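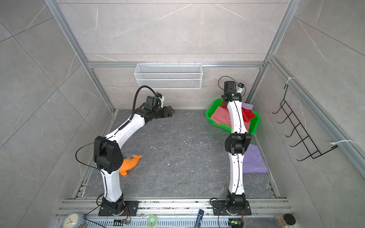
Two arms on one rail, gray walls behind.

I have been trying to make up my mind about record attempts, and mostly I have made it up against them.

What set me off was the jump rope business in Ultcombe. A club there announced in July that one of its members had broken the record for double-unders on one leg, in a minute, with eyes closed. The old mark was 147, the new one 162. The local page ran it under a headline with the word "world" in it. I read the piece twice looking for whoever held the old mark and when it was set, and neither was there.

I don't doubt the jumps. I doubt the category. Anybody who adds enough conditions to a thing will end up as the best on earth at it. One leg is a real restriction. Eyes closed is too, I suppose, though I do most of my own jumping with my eyes on the clock and couldn't tell you it helps. Put them together and you are competing against however many people ever thought to try, and I would like to know how many that is before I clap.

Then there is the matter of who says so. The Ultcombe claim was certified by Timia, an online registry. You send in a video and two witness statements, pay a fee, and a certificate comes back in 15 working days. There is a faster option that costs more. I went through the site one evening and could not find a single page explaining what gets a claim turned down.

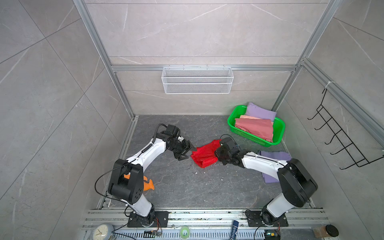
Bramblefoot wrote under my last post that I was being a snob about it, and that a kid who trains all winter for a certificate has still trained all winter. Every record was somebody's made-up category once, the comment went on, and the marathon is a silly distance too if you stop and look at it.

Fair enough about the marathon. But lots of people run it, on courses somebody has measured, and when you lose you know who to. The training point I'll give away completely. I have no quarrel with the winter. My quarrel is with the certificate and with the fee.

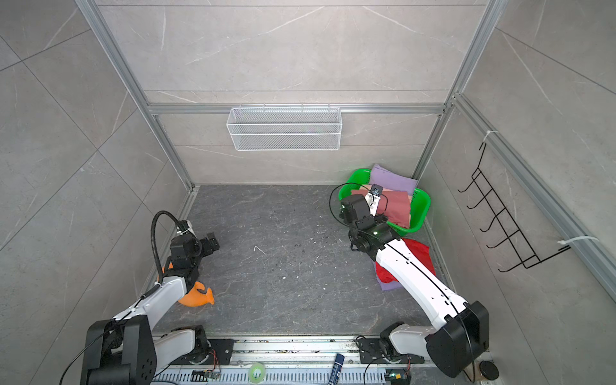
3 min read

I should say that I tried for one of these myself. It was the Catavura wall sit, which goes on every year in the sports hall and used to be a plain contest: backs to the wall, last one down wins a ham. A few years ago it turned into a record attempt, with a banner, and people began to care about knee angles. I lasted a little over four minutes and was told my angle had drifted. Maybe it had. The judge was using a cardboard triangle.

The winner that day got a new "regional record," which was 37 seconds better than the previous one. The previous one was from before they used the triangle. I asked whether the two could be compared and got a look.

I still think the ham was the better prize.

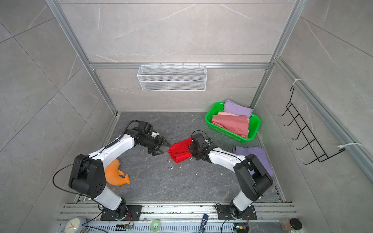
Reading time: 3 minutes

So what would change my mind? A written rule for every event, put up before the attempt. The name of the old record holder next to the new one, with the place. A list of failed claims — even a short one would do. The Langlois stair race manages all of this on one sheet of paper taped inside the door, and it has never called itself a world anything. Its best time has stood for years and people keep coming back to have a go at it.

I wrote to Timia with the same three requests. The answer came quickly, thanked me for my interest in record breaking, and offered me a discount on my first application.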